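Section 2: Setting Up Your Sandach Produce Basket

Welcome, and thank you for bringing a Sandach basket into your kitchen! It will reward a few unhurried minutes of care before you start filling it.
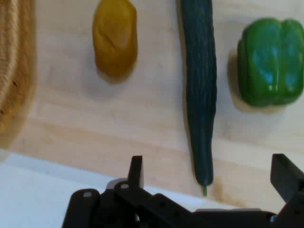 Fig. 2. Rope basket at the side of the table, cucumber and green bell pepper laid out for sorting.

1. Choose a clear stretch of table and set the basket at one side, so you have plenty of elbow room for your vegetables.

2. Wipe the inside with a barely damp cloth and leave it until it feels fully dry to the touch (overnight, if your kitchen runs cool).

3. Lay your produce out in a loose row and look each piece over, turning it gently. Anything soft or bruised is best kept aside for tonight's soup.

4. Put the heavy, firm things in first. Long cucumbers go in next, lying down if they fit, and peppers sit on top, where their skins won't get squashed.

Note: A little rope dust in the first week is perfectly normal. Just shake the basket out over the sink.

Caution: Do not soak the basket or put it in the dishwasher. Keep it well away from burners and hot pans.

For spare liners, ask for part 593.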